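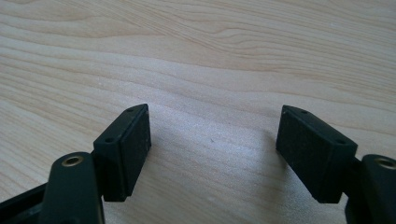
Gripper check, bench cell at Pendemness, sheet for the two-finger unit. Do this at the start of each shift and again after any pad change. Open the fingers fully over bare table with nothing between them, as they are on the pale wood top, and leave them there while you go through the items. Both pad blocks should lean in towards each other with their top edges at much the same height. Write a comment even where the answer is yes.

Print this page | E-mail this page
Reading time: 2 minutes

Checked by: Sadia Warraich
Date: 31 May 2023
Cell: Skoltis bench cell
Cycles since last pad change: 537

1. Air off and arm locked before hands go near the fingers.
Yes. Lock tag was on the wrong hook again, moved back.

2. Pad faces free of cuts, lifting edges and glue.
Yes. A few pale specks on the black faces. Wipe with a dry cloth only, no solvent.

3. Pad screws present and seated in the small holes, both fingers.
Yes. Left outer screw took a slight nip up with the hand driver. Do not use the powered one.

4. Brass inserts tight in the finger links, no cracks in the plastic round them.
Yes, no cracks. Right one looks dull on the inside edge. Compare at next check.

5. Side play at the finger tips.
Slight on the right, none on the left. Within what Arain allow in their fitting notes. If it gets worse, stop and tell Rutilio.

6. Fingers open and close together, no lag.
Yes, on second try. First close after power-up was slow. Same comment was made in November and was put down to the regulator.

7. Cable and air line clear of the wrist through full turn.
Yes. Tie nearest the elbow is getting brittle, replace this week.

8. Table clear and clean under the gripper.
Swept before start. Do not scrape marks off the wood with a blade, some of them are in the grain.

9. Test pick with the Tritden block, 47 picks without a drop.
Passed.

10. Emergency stop pressed and reset from both sides of the bench.
Yes, both sides.

Follow-up (Rutilio Quezada)
Item 6: regulator stripped and cleaned, slow close not seen afterwards. Leave the item open for another 100 cycles.
Item 5: links to come off at the next pad change, which is due at 500 cycles. We are past that, so order the pads now and book the cell out for a morning. Keep old screws and new screws in separate tubs.

2 comments | 0 shares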